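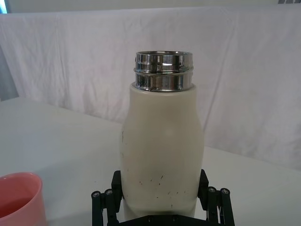 Ticket: Bottle leaks at cap when laid on side
Product: Flotix insulated bottle, cream, screw cap
Logged by: Karkgate service counter
Assigned to: Daiane Sampaio
Status: Closed, part replaced
Opened: Wednesday, June 15, 2005

Reported fault

Customer states bottle leaks from under the cap when carried on its side in a bag. No leak when upright. Fault present with cold water and with tea. Customer has been tightening the cap harder to compensate and now has trouble getting it off. Second complaint: dark marks low on the body that don't come off with dish soap. Customer asks whether the marks mean the outer wall is failing.

Received

Bottle and cap, no box, no receipt. Cap bagged separately.

Initial inspection, cap off

Body: off-white finish, no dents found by hand. Small dark specks and short scuffs on the lower part, a few of the scuffs running diagonally. Faint vertical marks higher up near one side. All logged as cosmetic pending cleaning.

Neck: stainless, polished. Ran a fingernail around the lip, no burr. Thread checked with a pick for grit. Found a small amount of dried residue in the thread root, brown, probably tea. Removed with a nylon brush.

Cap: seal ring present but seated wrong way up. The flat face should sit against the cap and the lipped face should point toward the bottle. Ring also has a set in it from overtightening and does not spring back when pressed.

Test 1. As received
Filled with tap water to the bottom of the neck. Cap fitted hand tight. Laid on side on dry paper towel for 17 minutes. Paper wet under the cap joint. Fault confirmed.

Test 2. Ring turned over, thread cleaned
Same fill, same position, same time. Less water on the paper but still a visible patch. Ring will not recover. Ordered replacement from Wesia, 2 pieces, one for this job and one for the drawer.

Test 3. Hot fill, upright, body wall check
Filled with water just off the boil, cap fitted, stood on bench. Outside of body felt at shoulder, middle and base after 6 minutes. No warm patch anywhere. If the vacuum had gone there would be heat coming through the wall by then. Insulation considered sound. Bottle emptied and left open to cool before the next step.

Cleaning the marks

Tried in this order, each on a small area first.

Dish soap and soft cloth: no change, as customer reported.
Bicarb paste, left on then wiped: some specks lightened, a couple lifted completely. Transfer from another surface, most likely, sitting on the finish.
Melamine sponge: not used. It will polish a matte finish and leave a shiny spot.
Solvent: not used. Brito care sheet for this coating says no.

Scuffs are in the coating and will stay. Checked the largest with a loupe and bare metal is not showing. No rust. Colour makes them more noticeable than they would be on a darker bottle.

Note from counter, added by D. Sampaio

Customer phoned for an update. Told them the marks have nothing to do with the leak and the wall is fine. They asked for the bottle to be repainted. We don't do that. They were okay with it.

Parts in

Rings arrived from Wesia. Checked against the old one for diameter and thickness, match. Fitted new ring with lipped face toward the bottle. Pressed down all the way around with the thumb until it sat level in the groove.

Test 4. New ring
Cap fitted to first firm stop, no further. On side, dry paper towel, 17 minutes. Paper dry. Repeated with cap removed and refitted. Paper dry. Repeated upside down in the sink. No drips.

Resolution

Leak caused by seal ring fitted upside down after washing, made worse by overtightening. Ring replaced. Thread cleaned. Body marks partly reduced, remainder cosmetic. No charge for labour, ring charged at counter price.

Advice given to customer

Take the ring out to wash it and note which way up it goes.
Brush the thread when you wash the bottle, particularly after tea with milk.
Stop turning at the first firm stop.
Store with the cap off.
No dishwasher. No bleach.

Follow-up

Care card at the counter shows the ring from the top only, so the two faces can't be told apart. Asked Brito for a side view drawing. They say the card is next revised in August. Until then, draw it on the back of the card by hand when handing over a bottle.

Collected. Ticket closed, D.S.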